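From: Equipment Records Office, Rumbridge
To: surplus-notices list
Subject: Re: Retention period and disposal of surplus office computers

The Equipment Records Office thanks those departments that replied to the May notice. One reply raised several points that apply to most offices on this list, and it is answered here for everyone. The relevant part of the message is quoted first.

> Our office has a number of desktop computers that were replaced when
> we moved to the Makris building. They are listed in Relero as
> "surplus, held." We understood that the 90 days ran from the date of
> replacement, but the notice says it runs from the date of entry in
> Relero. Which is correct? Also, are we expected to take the drives
> out ourselves, or does Remach do this at pickup? Lastly, may staff
> buy a machine they used to work on?

1. Retention period

The period is 90 days and runs from the date of entry in Relero. The earlier guidance used the date of replacement, and some departments still have the old sheet posted. Please take it down. Where a computer was replaced but never entered, the period has not begun, and the machine may not be released until it has been entered and the full time has passed.

A department that needs a longer hold, for example because of an open records request, should change the status to "surplus, extended" and give the reason in the notes field. Extensions are reviewed every 3 months. An entry with a blank notes field will return to the ordinary schedule at the next review.

2. Drives and stored data

Departments should not remove drives. Remach collects each machine complete, removes the drive at its own site, and returns a signed certificate for each serial number. The certificate is attached to the Relero entry within 7 working days of pickup. If it has not appeared by then, write to this office and do not contact the driver or the depot.

Files that are still needed must be copied to the department's shared folder before pickup. Once a machine has left the building, this office cannot recover anything from it. Departments remain responsible for checking shared desktops, where more than one person may have saved work.

3. Sale to staff

Direct sale to a former user is not permitted. Machines in working order are offered first to other departments and then through the general surplus sale, where staff may buy on the same terms as the public. Requests to reserve a particular machine will be declined.

4. Condition codes

The quoted message did not ask about condition codes, but this office has had to return many entries on that account.

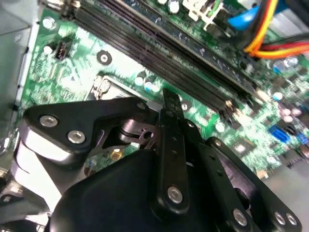 Condition codes describe the whole machine and should be entered by the person who last had charge of it. Code A means complete and working, Code B means complete but not tested, and Code C means that a part is known to be missing. Staff are not asked to open a machine in order to choose between them. If a computer has already been opened, and the green motherboard and its memory slots are in view inside the gray metal case, the entry should state whether any memory has been taken out for use elsewhere. Parts moved to another machine must be recorded under both entries. Code C machines are not offered to other departments.

5. Pickup arrangements

Pickup requests should reach this office at least 3 working days ahead. Machines should be on the ground floor, with the Relero label facing out and power cords taped to the case. Monitors are collected separately and need their own request.

Corrections to existing entries may be made at any time before pickup. Further questions should be sent to the list so that the answers are available to all departments.

Equipment Records Office
Rumbridge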